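Washing wool-blend shirts in hard water

tolamura_dave
Moved to Cledville in the spring and the water is much harder than what I had before. My twill shirts come out of the wash stiff and the dark ones look chalky. I use a normal liquid detergent, cold cycle, line dry. Do I need a softener unit or can I fix this at the sink?

Esteves
Try washing soda first. I put in 100 grams with a full load and cut the detergent by half. The stiffness went away in 2 or 3 washes. A unit here was quoted to me at 400 dollars before installation, so I never bought one.

pinebox
I wouldn't put washing soda anywhere near wool, even a blend. It's too alkaline. Check the label for the fiber content before you do anything.

tolamura_dave
Good point. The solids are cotton, but I'd have to check the plaids. They're twill, mostly dark brown and red with some cream in them.
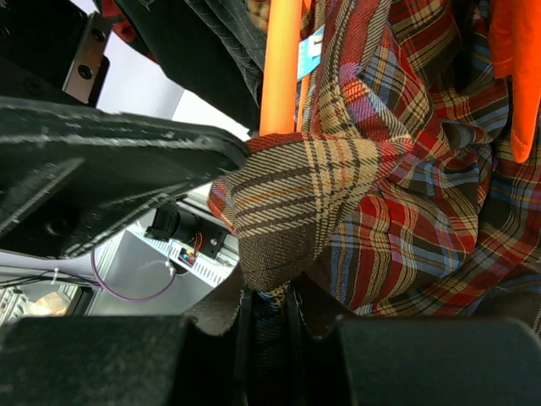

Encarnación Carretero: skip the soda on anything with wool and use white vinegar in the rinse, around 200 ml. I've done it for years on the same water and my reds haven't faded.

Esteves
Vinegar is hard on the rubber door seal if you do it every week. I had to replace mine.

Encarnación Carretero
Every third wash, then. My Mernard still has its first seal.

pinebox
Citric acid does the same job and doesn't smell. Keep it well away from bleach, same as vinegar.

tolamura_dave
OK. Soda for the cottons, vinegar for any blends. I'll post again at the end of July.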